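Storing loose shuttlecocks without wrecking the feathers

Posted in Racket Sports > Equipment and Care

I help run a small Saturday badminton group and we have ended up with 200 feather shuttles, most of them loose in a gym bag. A lot of the feathers are bent or splayed now. Is it worth putting them back in the cardboard tubes they came in, or is a plastic bin with a lid good enough? If tubes are better, which end goes in first? I keep getting them stuck.

sisay2789
Member

Tubes. A bin lets them roll around and the weight of the top ones crushes the skirts at the bottom. We tried a bin for a season and threw out a lot of shuttles that had hardly been played.

Keep the tubes upright in a closet, out of the sun and away from a heater. Ours go on a shelf next to the bathroom, where the air is a little damp, and they seem to last longer there.

kamau_2
Member

just buy nylon ones

verker
Longtime member

Nylon is fine for beginners, but the question was about feathers, so I'll stick to that.

Cork first, every time. The skirt is wider than the cork and it opens out toward the top, so if you push the feathers in first the tips catch on the rim and fold. Each shuttle should sit with its cork down inside the skirt of the one below it. Don't force the last one. If the cap won't close, take one out.

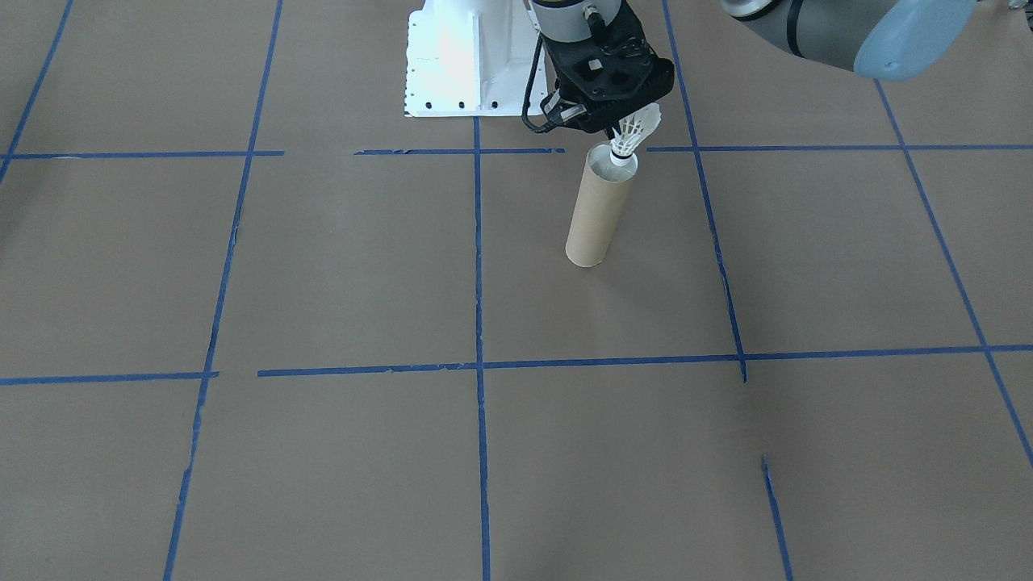

Tubes are easiest to fill standing up on a flat surface, with the open end at the top. Hold the shuttle by the feathered skirt with light pressure and bring the cork straight down to the opening, the way the white one is lined up over the cardboard tube on the brown paper. If it goes in at a tilt, back it out and start over — twisting it is what bends the feathers. Let go once the cork is inside and the skirt has started to follow.

For the ones already splayed, hold them in the steam from a kettle for a few seconds, smooth the feathers with your fingers and let them dry completely before they go back in. Broken shafts can't be fixed. I keep those in a separate tube marked "practice."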